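Filed under: Automation, Site visits

The Okach building in Hustisley opened its doors for an afternoon in February, and I went mainly for the suturing demonstration. The rest was posters and a queue for coffee.

The system is called Memell. It has two arms and one camera view fed to a large monitor, which is where most visitors ended up looking. The arms stand closer together than I had expected from the leaflet.

Each stitch is broken into stages: pick up the needle, drive it through, pull the thread, tie, trim. A supervisor can stop at any stage and take over from a console. The control software, Nazari, logs every stage separately, and the team had 386 logged stitches from this version when I asked. The older version had 2098, but with a different needle driver, so the two sets are kept apart.

The pulling stage interested me most. Thread has no fixed shape, it sticks to damp surfaces, and it lies across whatever the camera needs to see next. The planner works from an estimate of the thread's path and refreshes it before each grasp. If the estimate is poor the arms back off and wait. Waiting was a fair part of the demonstration - I was there until four and did not mind. 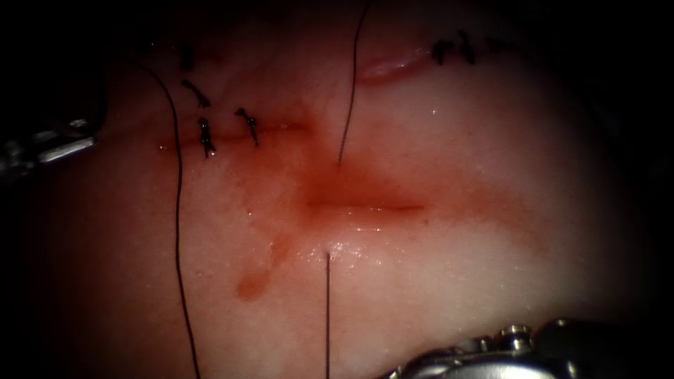
Closed wound upper left, what looks like another upper right, the centre incision still open, with thread above and below it.

I asked about glare, as the lights are strong and wet tissue throws back a lot of white. The answer was that bright patches are masked out and the thread is interpolated across them. That works for short gaps. For long ones they move the lamp by hand.

Knot tension is not measured directly yet. A force sensor is planned for the next version, along with a second camera. Parking at Hustisley was £3 and the machine took coins only.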